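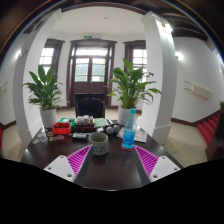

Handheld demonstration gathering (also called gripper-in-hand collection, and by those who do it, "grabbing") is a way of producing training examples for robot learning systems in which a person carries a robot's gripper around and does the work for it. The robot itself stays at home. A wide-angle camera on the tool records what the fingers see, and the recordings are later used to train a policy, meaning a program that decides from camera pictures how an arm should move next.

Background

The older approach, teleoperation, has a person steer a complete robot arm from a distance. It gives clean data and sore patience. A handheld tool weighs less than an arm, needs no bolting down, and can be taken into a room with stairs, potted plants and office chairs, where the people who use such rooms have generally declined to install an arm. The price is that the tool's position has to be worked out afterward, usually from the video and a motion sensor, and this step fails often enough to have its own vocabulary, little of it printable.

Method

A single recorded attempt is called an episode. The collector starts with the tool held back from the table, approaches an object, closes the fingers, carries out the task and lets go. Most projects ask that the collector's free hand stay out of view, a rule that is easy to follow until something rolls.

Soft ribbed pads are commonly fitted to the fingers so that they give a little around whatever is being held. Clear bottles are a favorite test item and a frequent source of complaint: the camera sees the room straight through them, and the learning system must decide where the bottle stops and the door begins.
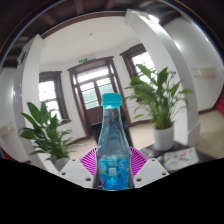
A capped water bottle between the fingers of a handheld gripper, seen from the tool's own camera.

Object sets

Collections differ mainly in what is on the table. The Firnside set favors mugs, bottles, trays and folded cloth, in arrangements its guidelines call "naturally untidy." The guidelines then spend two pages explaining how to achieve this. The Stostdale set uses bare tables and one object at a time, and policies trained on it are known for excellent manners until they meet a second object.

Scale

The Sesa project set a quota of 500 episodes per room before moving on to the next. In its first room, 59 were thrown out at review, most of them for lost tracking - the remainder because the collector had forgotten to start recording the grip width, a number the policy cannot do without.

Criticism

Collectors tend to be better at picking things up than robots are, and they make moves that no arm of ordinary reach could copy. The Hayat toolkit filters out such episodes by checking each path against a model of the arm. Critics of the filter note that it also removes the more graceful demonstrations - its defenders reply that grace was never in the specification.

See also

Imitation learning
Teleoperation
Wide-angle lens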